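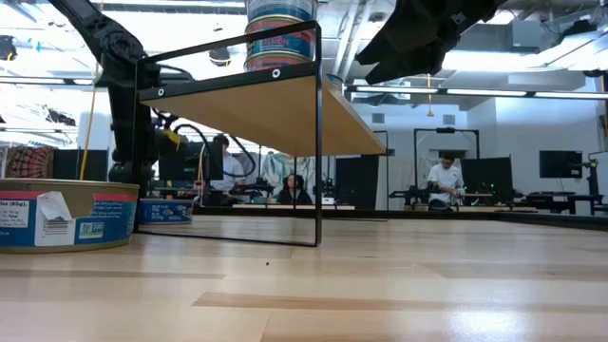 Two arms at the can rack, with the right-hand gripper open and a few of us busy at the benches behind.

News from the planning bench

It has been a good long while since the software side had a turn in this newsletter, so we hope you will forgive us if this item runs on a bit. The rest of you have heard plenty about the new benches and the wiring, and rather less about the code that decides where an arm should go next, and we have been itching to tell you about it.

Most of our summer went on Plovow, which (for those who joined us after the spring) is the planner that takes a goal such as "put this can on the shelf" and works out a path for both arms together. The old version planned for one arm, froze that answer, and then planned for the other arm around it. It was quick, and it was perfectly all right on an open table, but put a rack between the two arms and the second one was often left with nowhere sensible to go. The new version lets either arm give way. If the left one can wait a moment behind the rack while the right one comes in over the shelf, it will now think of that by itself, which gave us a good deal of pleasure the first time we watched it in the simulator.

Cans on a shelf make a lovely test for this sort of thing. They are round, they stack, and a small nudge at the bottom of a pile matters a great deal more than a nudge at the top. They are also shiny at the rims, and that brings us to Gincombe, our perception package. Gincombe has to say where each can is before Plovow can do anything useful at all, and it has always been a little too fond of bright reflections. We have spent many happy (and a few less happy) afternoons teaching it to trust the outline of a can more than the glint on top of it. Torn labels used to bother it as well, as it would treat a curl of paper as part of the tin and ask for a wider grip than it needed. The September release fits a plain cylinder first and looks at the label afterwards, and we think that is the right way round.

We replayed 2,844 saved grasps through the old and new versions side by side, and then read through the 13 where the two disagreed most. Nine of those were the shelf edge being taken for a can rim. That one is fixed. The other four involve a can that is mostly hidden behind a rack post, and for now Gincombe simply reports that it isn't sure and Plovow asks for another view. We would sooner have that than a confident wrong answer – though we know it slows things down, and we are working on it.

A word on timing too. A two-arm plan around the rack now takes around 400 milliseconds on the bench machines, and most of that goes on collision checks against the thin parts of the frame. If you have a model of your own rack, please do check that the posts and rails are in it, as a missing bottom bar is very easy to overlook on screen.

If you would like to try any of this, both packages are in the shared area under Elley, with the settings file for the can rack next to them. Please copy the settings before you change them, and do put your notes on the same page as ours, however small they seem. Next we shall be looking at how the gripper should back out of a narrow gap after letting go, and anybody with strong feelings on that subject is very welcome to come and find us – we are usually at the benches until 5 or so, and the kettle is nearby.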